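June
By Allora Tuhumury

I got the director of "Drekcombe" on the phone at 7 in the morning, her time, and she was already on her second coffee and talking a mile a minute. Her documentary follows the last season of a small-town ferry crew, and it opens the Cillberg festival this month (I've seen it twice now and cried both times!).

She spent 13 months on the boat with a sound recordist and not much else. "We slept in the car a lot," she told me. "You get to know a person's snoring."
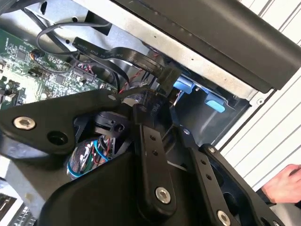 How long was the first cut? Three hours, and she still misses most of it.

"There was a whole section about the ticket booth," she said. "I loved that ticket booth. My editor gave me a look and I knew it was gone." The version going to Cillberg runs a lot shorter, and I told her I'd happily have watched the booth stuff too - she laughed and promised to send it. 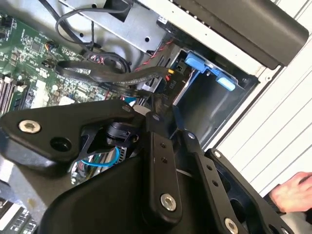
What got me most was the crew's singing, which she never planned to use. She'd left a recorder going in the galley over lunch, and there it was, 30 minutes of old tunes and bad jokes. "I played it back that night and called my mom," she said.

The crew will be at the premiere, all in borrowed jackets. She's wearing her boat shoes.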